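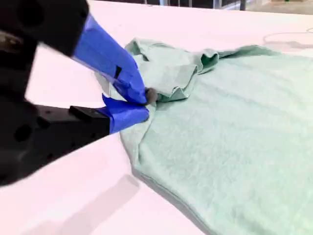
Folding T-Shirts So They Stay Folded

I folded shirts badly for most of my life, and I blame the bed. A mattress gives under your hands, so every crease wanders off somewhere you didn't want it. Use a table instead, a good flat one, cleared and wiped down first (crumbs love cotton knit!).

Lay the shirt face down and start with the sleeves, which are always the troublemakers. Pinch a bit of the sleeve near the shoulder seam, lift it just a little, and let the bunched part drop open before you smooth it. Dragging your palm over a ruffle only presses it in, and then you're chasing wrinkles all the way down to the hem.

Once it's flat, fold each side in toward the middle, tuck the sleeves back on themselves, and bring the hem up to the collar. Then fold in half once more, or in thirds if your drawers are shallow like the ones in our old Gulthorpe dresser, which barely close over a pair of socks.

For thin knits I like to wait 2 minutes after the dryer stops, long enough to shake everything out and pour myself some coffee. If a shirt has been sitting in the basket overnight, mist it lightly with water, smooth it with your hands, and leave it on the table until it feels dry again. Soft old tees hardly ever need the iron after that, and I've got a whole drawer of them, mostly green and blue, standing up on their folded edges.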